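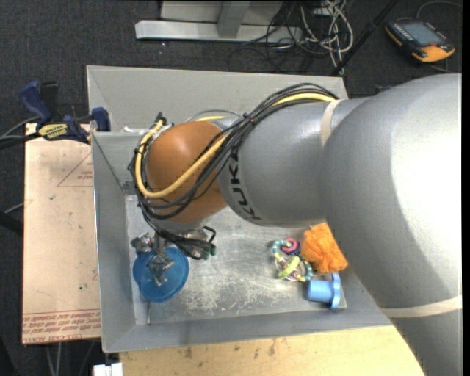
The KUKA over the metal bin, with cables tied along the forearm and the bin clamped at its left rim.

A shared workshop should finish one dull robot job before it starts an exciting one. I have held this view for a couple of years and it has not made me popular at the Monday meeting, so I will set it out properly.

Our workshop is in the back half of a former printing works in Ikholm. We have 13 paying members, a lathe, two decent drill presses and the arm. The arm takes up more floor than the lathe and gets talked about more than everything else put together. The job we gave it sounds like nothing: reach into a bin, pick up an object, put it down somewhere else. The objects are cheap plastic toys and scraps of fabric, chosen to be awkward.

Most of the work has gone into things that no visitor ever asks about. Take the cables. A wrist turns, and whatever runs across it has to turn too. If the loop is too short it pulls on the connector, and if it is too long it drags over the edge of the bin and catches. We rerouted ours 7 times. The present arrangement goes over the top of the forearm and hangs in a wide loop past the wrist, and it has held up since August. It is ugly. I would defend it against any tidy arrangement I have seen in a catalog.

The bin was the same story. Ours has sloping sides, which means things slide toward the floor of it and end up where the fingers can get at them. The first bin had straight walls and came from a kitchen supplier called Trerar. Anything that came to rest against a wall stayed there. We spent three weekends trying to fix that in software. Then somebody brought in the sloped one, and the problem mostly went away for the price of a secondhand bin and a clamp to keep it from walking.

I bring this up because the usual advice to people building at home runs the other way. Buy the arm, get it moving, and the rest will follow from clever programming. There are forums full of this. In my experience the programming is the part that can be redone on a Tuesday night with a cup of coffee, and the bench, the bin, the clamp and the wiring are the parts that decide if Tuesday night is worth anything.

Soft things are still hard. A cup has a rim and a ring has a hole, and fingers can do something with both. A crumpled piece of mesh has no shape you can count on. In our last long run we made 200 attempts on a mixed bin and logged all of them, including the stupid ones. The rigid toys were fine. The fabric was bad enough that two members wanted to take it out of the set so the numbers would look better for the open house. I voted against that, and I would again. A workshop that sells tickets to see its robot can do as it likes, but ours is supported by dues, and the people paying them should know what the machine can't do.

There is a fair argument on the other side. A newer group in Otirau, with 20 members and a lot more energy than us, changes projects every month. They have done a drawing machine, a drum machine and something with bread. People join because it looks like fun, and the rent gets paid. Our membership has not grown in a year. If I had to recruit for a living I would copy them.

But when their gripper fingers bent last winter, they had no notes on how they had been set up, and the person who had done it had moved on. We lent them our log sheets. These are photocopies in a Kubíček binder, one line per change, with the date and what went wrong. Filling them in takes a minute and everyone hates it.

Safety belongs in the dull pile as well. An arm this size does not care that you are a hobbyist. We keep one person on the pendant and nobody else's hands past the edge of the table while it is live - no exceptions for quick adjustments. New members find this stiff. A few have left over it.

My proposal for the coming year is that we stay on the bin. Same toys, same fabric, same table, until the mesh comes out as reliably as the cup does. After that I will vote for the drum machine.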